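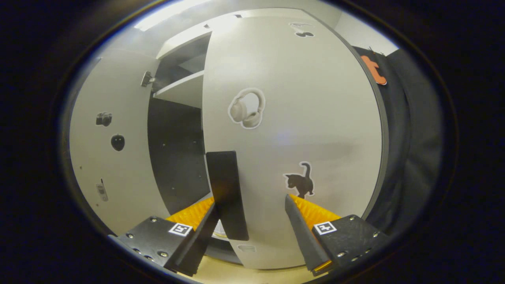

New plan for the east stand at Plevov – capacity goes down?
Forum: Stadiums and Grounds

tribune_left
Posted 2019-05-27

Good evening to all. The club has put the new drawings for the east stand in the hallway of the ticket office and I went to read them after work. I want to write what is in them before the rumors start again.

The present capacity of the ground is 3598. After the work it will be 2940. The old benches on the east side go out and single seats with backs come in, and the standing part behind the north goal becomes smaller, because the stairs must be wider. The roof will cover all the east rows, and now it covers only the upper ones. The builder is Avcı, the same firm that made the swimming hall in Plotari. Work should start in November and we would play with three sides open until the end of the season.

I have mixed feelings. A roof is a good thing, I have been wet in row C for most of my adult life. But I don't understand why a club which wants to go up a division makes its ground smaller.

okan_r
When did we last fill 3598 places? I remember the cup match against Leler and before that I must think for a long time. On a normal match you can lie down on the bench and take off your shoes. I am for it.

tribune_left
The cup match is exactly my point. On such days the club earns the money for the whole winter. And if we go up, Leler will come every year with all their people.

Mirela77
Can someone tell me what happens to season tickets in the east stand? I have two places next to each other since my father's time, and in the letter there is only one sentence, that holders "will be contacted". Contacted by whom, and before or after the seats are given to others?

hristo_gate4
Mirela, I asked this at the window. The lady said the old holders choose first, in the order of how many years they have the ticket. But it is not written anywhere, so I would keep all your old tickets and receipts.

Mirela77
Thank you, I will look for them. The oldest are probably with my aunt.

dawber_fan
I was at the evening with supporters, so let me add something. Darren Dawber spoke for the club and Erdal Uçar came from Avcı to explain the drawings. Dawber said the present number is only on paper. The benches are counted by length, and the width for one person was measured many years ago, when people perhaps were thinner (he said this, not me). With the width which is required today the old stand would also lose places, even if no one touches it.

Uçar was good, I think. He did not promise too much. Somebody asked about pillars and he said there will be 2 in the east stand, and that from some seats you will see them, and those seats should be cheaper. Dawber did not look very happy about the word cheaper.

okan_r
So the difference is not really a difference. We lose places which did not exist.

tribune_left
I don't agree. The north terrace is also cut, and there no one has measured any bench. People stand there. It is the only loud place in the ground, and the tickets are the cheapest. If you take places from there, you take them from students and from the people who come directly from the late shift. I would accept every seat with a back if they leave the north end as it is.

dawber_fan
The stairs in the north are dangerous, you know it well. After rain I go down holding the shoulder of the man in front of me.

tribune_left
Then build one more staircase on the outside of the wall. There is enough place between the wall and the parking lot. I asked for this in writing in spring and did not receive an answer.

stoyan_b
I live behind the north wall and there is not so much place as you think. The 26 bus turns there. If they put stairs, the bus must stop by the school, and then you will read another thread, from me and my neighbors.

tribune_left
Okay, about the bus I did not think. Where does it turn now, before the gas station or after?

stoyan_b
Before. It uses the entrance of the parking lot and goes back to the main road. On match days it waits there up to ten minutes until the cars let it out.

plotari_guest
Hello from Plotari, I hope a guest may write here. We had Avcı for the swimming hall and the work was decent, but the opening was later than planned. Make sure somebody asks what happens if the roof is not finished in the spring. Also, I read nothing about the away section. Where do we stand in the meantime? Last year we were behind the fence by the corner flag, and from there you see one goal and a half.

hristo_gate4
In the drawings the away section stays in the south corner. During the work I don't know. I can ask on Thursday's – sorry, at the next open meeting, the date is not fixed yet.

okan_r
One goal and a half is enough for how you played.

plotari_guest
We won that match.

okan_r
I know. I was there with my shoes off.

Mirela77
Please, can we go back to the seats. Is it known if the rows keep their letters? If row F becomes row D, how will they compare the old tickets with the new plan?

dawber_fan
On the drawing the letters begin again from the bottom, and there are fewer rows, as each one is deeper. I took no copy. Tribune_left, did you write down the rows?

tribune_left
Only for the middle block. A to M, and the aisle is moved to the left when you look at the field. I will go again this week and write down the rest.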